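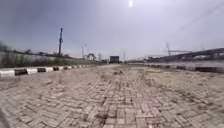

Print this thread | E-mail to a friend
4 comments | 2 shares

gorero_walker
Friday, July 10, 2020
I want to walk from Horkormont to Gorero with my mother. She is 71 and walks well, but slowly. The timetable board says 2 hours. Is this realistic for us? Also, must we book the bus back?

maltar9
Two hours is for young people without a rucksack. I did it in June and needed almost four, with a long lunch. You cannot book the bus, you pay the driver.

Kneževič fan
I don't agree with maltar9. The climb is only at the beginning, and after the chapel it is flat. My parents are older and they did it in less than three. But start before 9, the afternoon is too hot.

maltar9
Flat? There are 800 steps before the chapel -- it is written on the sign. For bad knees this is not a small thing.

gorero_walker
Thank you both. Her knees are good on the way up, but going down she complains. Perhaps we will begin from the Gorero side?

Kneževič fan
Then you have all the steps down at the end. I would not do this. Take sticks and go the normal way.

Print | E-mail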